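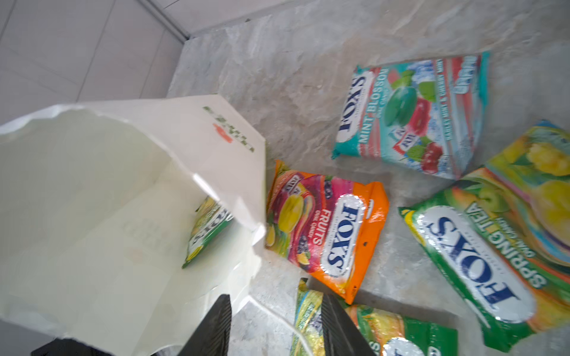
Fig. 1. White paper bag, open, with a bag of Fox's candy inside.

What Shoppers Say About Bag Fees, and What They Do
Term project, Consumer Behavior
Nurhan Erdem and Uchenna Danladi

Our question was simple enough to get approved in one email: does a small fee on bags change what people carry home? We stood outside the Aydoğan grocery in Rirau for most of July and logged 1,073 shoppers as they left. Of these, 761 had paid for a store bag. The rest brought their own or balanced things on their forearms with great dignity.

We also handed out a one-page survey and got 100 back. Nearly everyone who filled it in said they "always" or "usually" bring a bag. Readers may compare this with the paragraph above.

Only 30 people agreed to a longer interview. The most common reason for buying a bag was that the good ones were at home, in a drawer, inside another bag. One man told us the fee was an outrage and then bought two. Price came up less than we hoped, as we had written the whole introduction around price.

Limits: one store, one season, and a survey printed on paper that several people used to wrap receipts. We would also ask about income next time, though Uchenna would like it noted that she suggested this in the first place.

Comments

panent_reader: Did you count people who reuse the paid bags? Mine is on its second year.

Huvilex: I think I was the man with two bags. It is still an outrage.

Related projects
Why the Library Printer Line Never Moves
Bus Stop Benches in Rirau: A Survey
Coupons and the People Who Forget Them

Contact | Copyright 9 January 2021 | Back to top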